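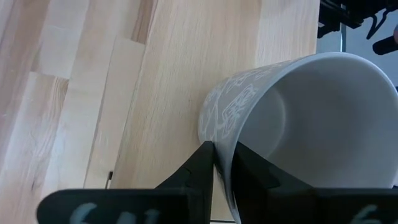 Oil or lacquer for a glued wooden tabletop?

Posted by steinar_hedegaard, 4th November

Good evening to all. I have a tabletop of glued strips, pale wood, I think beech but it can also be birch. The seller in Sturkbridge did not know either. It has had one coat of oil in August and nothing after this. Now I must decide if I continue with oil or if I sand it back and put lacquer.

My worry is cups. We drink a lot of tea and coffee at this table, and on my previous one every cup left a ring. I sanded that one so many times that the edge became thin.
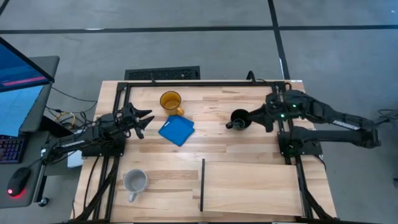 I have at home a can of Hirano hard oil, still half full, and I have sandpaper in 80 and 100. Is this fine enough for the last sanding, or should I buy something finer? I would like the wood to stay light. The old table became quite yellow, and my wife did not like it.

Thank you for any advice.
Steinar

Reply from plankton_bay

Stay with oil. When you get a ring, you sand one small place and oil it again. With lacquer you must do the whole top or you will see the border. And no, 100 is too rough for the end. I stop at 180 and then wipe with a damp cloth, let it dry, and go over it once more by hand.

Reply from mirela_k

I disagree with plankton_bay. Oil is nice if you have time for it. I had an oiled top for two winters and I was always running after people with coasters. Now it is water-based lacquer, three thin coats, and I only wipe it. It also stayed more pale than the oil.

Reply from plankton_bay

Until the first deep scratch - then tell me again how easy it is :)

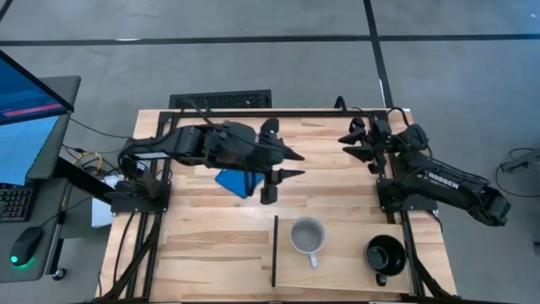

Reply from usville_joiner

Both can work. Two things I would add:

Test on the underside first. Strips from different boards take the oil differently, and some go darker than you expect.

If you choose lacquer, the August oil must come off completely. Start with the 80, go slowly at the joints, and do not press.

Reply from steinar_hedegaard

Thank you, this is very useful. I did not think about the underside. I am now more on the side of mirela_k, but I will try both there and look at them in daylight. Does somebody know if the Runden lacquer smells strongly? We can not open the windows much at this time of year.

Reply from mirela_k

The matte one smells a little on the first day. I slept in the next room without problems.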